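Denholm Community Forum > Local Events > Rusdale Technical Institute open day, August 2024

Rusdale_Outreach
The Institute thanks all residents who attended the open day in the automation wing. Attendance at the main gate was recorded at 2989, an increase on last year. The tabletop manipulation demonstration, presented under the Varasia teaching program, was among the most requested items, and members who could not attend have asked for details. Comments on the format are welcome in this thread and will be passed to the program office before planning begins for May.

millrace91
I attended the late session with two students from our evening class. The demonstration was well run and the presenters answered questions patiently. I would, however, ask the Institute to reconsider the pace. We stood for a long time before a task that a child completes in a second, and several families moved on to the welding bay.

Au_Parent_Group
Our group takes a different view. The slow pace allowed the younger visitors to follow each movement of the arm, and they had time to put their questions. For the benefit of members who were not present, we attach four pictures of the table. The green block and the wooden bowl are in all of them.
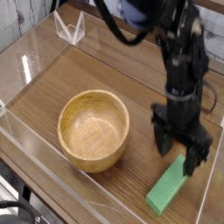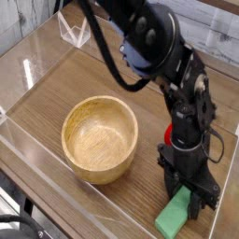

The two with the strawberry:

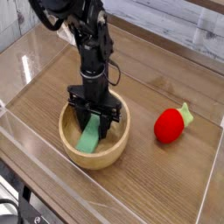
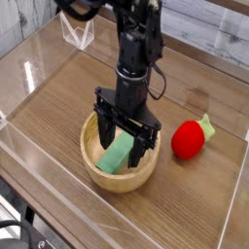
Our only complaint concerns the viewing area. The rope was set too far back for visitors of short stature, and the second row saw very little. A low platform, such as the one used at the Denholm library fair, would resolve the matter.

millrace91
I accept the point regarding the children. My concern is with the adult visitor, who was told very little about what is difficult in such work. A printed sheet would have helped. One presenter explained to us that soft objects change shape under the fingers — a most useful remark, and one that should have been made to the entire room.

tolland_road
With respect to the previous poster, there was a printed sheet. It was on the registration desk, beneath the parking notices. I agree that it should have been handed out at the door of room 4.

I must also disagree about the welding bay. The line there was long all day, and it took visitors from every other room.

Rusdale_Outreach
The Institute acknowledges the comments above. The sheet will be distributed at the room entrance in future, and the rope position will be reviewed together with the safety office. A platform can be considered, subject to the fire code. The length of each session is set at the request of the teaching staff and is unlikely to change.

millrace91
Thank you. May I ask whether the evening class could book a private session? We are 3 instructors and a small group of adults.

Rusdale_Outreach
Group bookings are accepted through the Varasia program office during term. Please state the number of visitors and any access needs when you write.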